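**Robot demonstration**, also called programming by demonstration, is a way to give a robot a new task by showing it the movements. A person either takes the arm by hand and leads it through the work, or drives it from a distance with some input device. The positions of the joints and the state of the gripper are recorded, and the record is later used to train a control program.

## Methods

In *hand guiding* the motors are made soft, so that the operator can push the arm directly. The method is easy to learn, but the body of the operator often stands between the camera and the work. In *remote control* the operator holds a second, smaller arm or a hand controller, and the robot copies the movement.

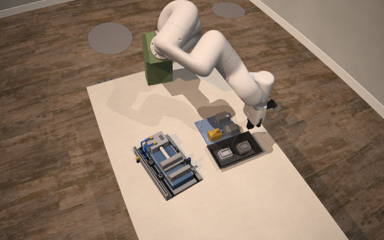

Remote control can also be used with a simulated robot. The operator sees the arm on a screen and moves it in the same way as a real one. No part can be damaged, and the table can be set again in a moment. The disadvantage is that the operator does not feel the contact, and many beginners press too hard when they put a part into a fixture.

## Assembly tasks

Small assembly work is a common subject for demonstrations. A typical station has a tray or bin for parts, a board with blocks and a fixture where a part can be held. The operator must choose how to approach the part, at which height to close the fingers, and how to turn the wrist before placing. Picking from a tray with raised sides is considered more difficult than picking from a flat surface, as the fingers have less free space.
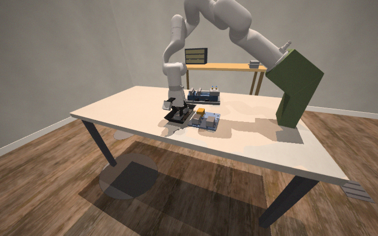

## Recording and selection

One complete performance of the task is called an *episode*. In the Wirley collection, prepared by Huguette Bodin and Vichien Ruangrit, six operators recorded 1000 episodes of a bench assembly task, and 784 of them were kept. Episodes were removed when the part fell, when the operator waited for a long time, or when the recording had missing data.

The start positions of the parts are usually changed a little between episodes. Without this change, the trained program may only repeat one path. 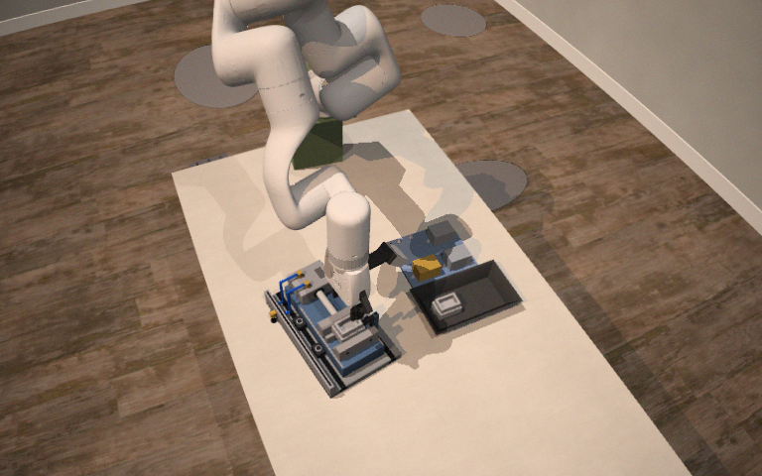
Opinions differ on how clean a demonstration should be. Zeeshan Kiani recommends keeping episodes in which the operator makes a small mistake and corrects it, so the program also learns to recover. Cheuk-hei Hsu prefers smooth episodes only, at least for the first 100.

## See also

- Remote handling
- Robot simulation
- Imitation learning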